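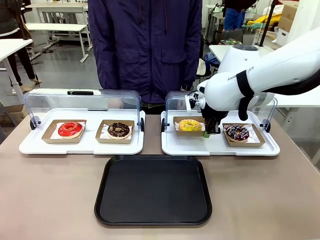
I've been following the Bramton group's work on teaching robot arms from spoken requests for a while now, and this week they finally put some results out, so I'm bumping everything else I had planned for the blog. The short version: they've got a method where the robot asks you a question back when it isn't sure which item you want, and it seems to help a lot. The test is a donut order (I know, I know, I got hungry too). You say something like "the chocolate one," and with a red glazed donut, a yellow one and two chocolate ones all sitting in the display trays, that's a lousy request. One of those chocolates has white sprinkles and the other has pink, white and red, and a person at a bakery counter would just say "which sprinkles?" and get on with it.

That's pretty much what the new method, called Plimdale, tries to do. The older setup picked whichever item scored highest and went for it, even if second place was a hair behind. Plimdale looks at the gap between the top guesses, and if the gap is too small the arm holds still and the system asks one short question. Then it scores everything again with your answer added in. I love how simple that is! I kept reading the write-up looking for the giant new model and there isn't one.

They ran 297 orders in all, with 3 kinds of request: clear ones, vague ones, and ones where the speaker changed their mind halfway through. On the clear ones the old and new methods came out nearly even, no big shock there. The vague ones are where Plimdale pulls ahead, with far fewer wrong donuts. The mind-changers are still a mess, and the group says so right in the paper, which I appreciated. If you say "yellow, no wait, the other one," it tends to ask you something you've already answered.

My one gripe is the time. Every question adds a pause, and the threshold for asking was set by hand from 100 practice orders with the same kinds of donuts. I'd like to see what happens when somebody swaps in bagels, or a tray where everything looks alike. Rautiainen, the other lab I write about here a lot, has a way of learning that kind of threshold on the fly, and I'd bet money the two would fit together nicely.

The Bramton folks say the code goes up in August, along with the recordings of the spoken orders. They'll also be showing the whole thing at the Fulencombe open house the same month, and I've already put in for a day off so I can go try to confuse it in person.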